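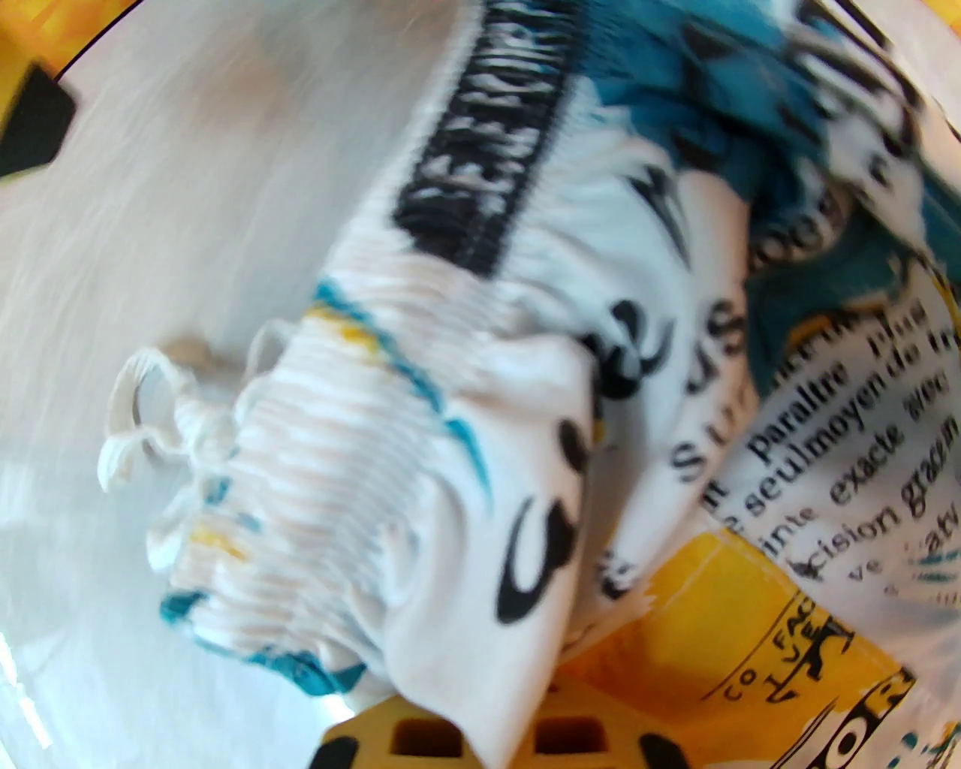

## How a drawstring waist works

A stretchy waistband has elastic inside it. Elastic contains thin rubbery threads. When they are relaxed, they pull the cloth into narrow ridges called gathers. When you pull the waistband, the gathers flatten and the opening gets wider.

A drawstring is a cord that runs through a channel in the waistband. Pulling both ends makes the opening smaller. A bow holds the cord in place.

**To tie a bow:**

1. Cross the ends and pull one under.
2. Make a loop.
3. Wrap the other end around it and pull a second loop through.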